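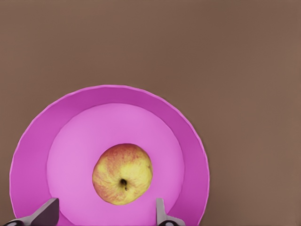 An apple on a pink plate, with the two fingers of a gripper close by. Practising on a computer is part of learning to use the kit.

Have you ever picked up an apple without thinking about it? Of course you have! You reach out, your fingers curl round, and up it comes. You don't have to tell your thumb where to go, or remind yourself not to squeeze too hard. Your brain sorts it all out while you are busy thinking about lunch, or football, or whether it's raining.

A robot has to have every bit of that worked out for it, and this page is about a kit that lets children try doing the working out. It is called the Tellix Table, and it is made by a small firm called Costska. Schools and libraries can borrow it, and our readers have been writing in to ask what it is like, so we thought we had better find out.

What do you get?

The Tellix Table comes in two parts. The first part is a computer program. When you open it you see a pretend table with pretend robot arms, and you can move them about as much as you like. Grown-ups call this a simulation, which is a long word for a careful sort of make-believe. The program works out where things are and how they might bump, slip or roll, and then it draws a picture of it all for you.

The second part is a workbook with 56 challenges in it. They start off very gently (challenge one is just to open and close a gripper) and they get quite fiendish near the back. It is meant for children of 10 and over, though younger ones can have a lovely time with a grown-up sitting beside them to help with the reading.

What does a gripper do?

A gripper is the robot's hand. Yours has four fingers and a thumb, and skin that can feel whether something is smooth or squashy. The grippers in this kit have only two fingers each, and they work a bit like the tongs you might use for picking up salad. Try it at home! Use just one finger and your thumb, and pick up an apple from the side. Now try it with your eyes shut. It's a good deal harder, isn't it?
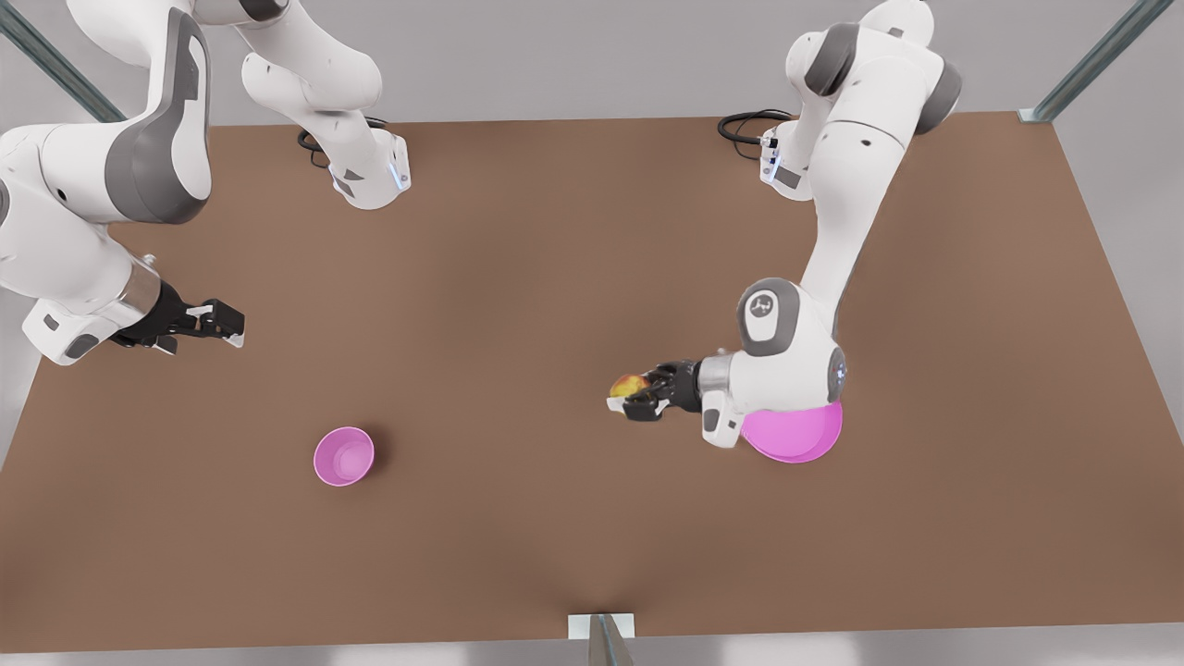
Two arms can share one job, and this is the part of the Tellix Table we liked best. You might want one arm to fetch something while the other keeps out of the way, or you might want them to take turns, and either way you have to plan for both of them at once. It is rather like cooking with your brother or sister in a very small kitchen. In the fruit challenge, one gripper can be holding the fruit right at the tips of its fingers while the other is open with nothing in it, and there are two pink bowls on the table, one a good bit smaller than the other. Which bowl would you aim for? A wide one gives you more room to be a little bit wrong, so beginners may like to start there, and save the small one for when they are feeling brave.

What did our testers think?

We took the kit to Fairclough Library one Thursday after school, where 11 children tried it out with Yvonne Penrose, who runs the coding club. They were very patient with it, and with us. Several of them said the first few goes were maddening, as the arm would stop just short of the thing they wanted. Then they found the slow button, which is shaped like a snail, and everybody cheered up.

Yvonne's favourite part was the replay. "You can go back and watch your mistake as many times as you want," she told us, "and they all wanted to watch them again and again, mostly to laugh."

We did have a couple of grumbles. The writing in the workbook is rather small, and the program takes ages to start on an old computer. There is a helpful cartoon owl called Curley who pops up with hints, and some of us wished Curley would pop up a bit less.

How can you try it?

Ask your teacher or your librarian. The kit is lent out for half a term at a time and there are 300 copies to go round, so you may have to wait your turn. The next lot goes out in September. While you are waiting, you could have a go at writing down every single step it takes to put an apple in a bowl, and then ask a friend to follow your steps exactly, even the silly ones.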